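The branch line between Giddale and Welldale will get its early train back in May, and anybody who has stood at the Giddale bus stop in a February wind, waiting on the number 14, will know what a happy piece of news that is. The first train leaves at 5:59 in the morning and pulls into Welldale 40 minutes later, in good time for the breakfast shift at the hospital and (for those of us with softer jobs) a cup of coffee on Gallagher Street before work.

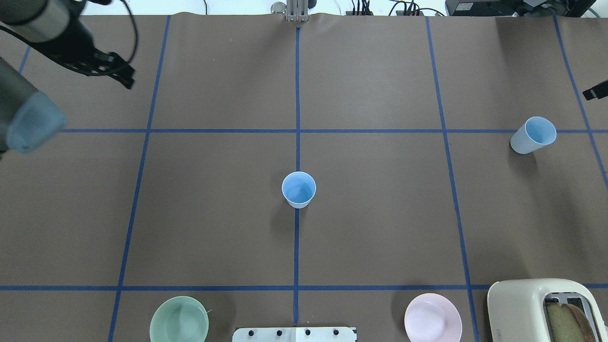

The line itself opened in 1961, and for most of its life the early train was the busy one, full of bakers and nurses and high school kids finishing their homework against the window. It was dropped when the bridge at Derard needed new footings, and though the bridge has been sound for a good while now, the morning service somehow never found its way back onto the timetable. Riders wrote letters, then wrote some more, and this spring the railroad finally said yes.

Fares will stay as they are, and a monthly pass will be good on the early train just as it is on all the others. Bicycles are welcome in the rear car, which old hands will remember as the one with the better heater!

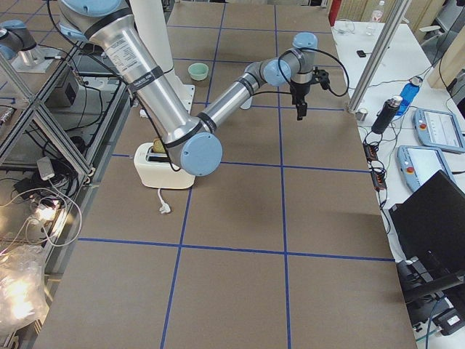 One Welldale reader wrote to us that the train is all very well, but that "it won't do a thing for folks in Derard unless it stops there," and she has a point. For now the early train will run straight through Derard, with the stop to be looked at again once summer ridership is known. The new timetable will be up at both stations before the end of the month.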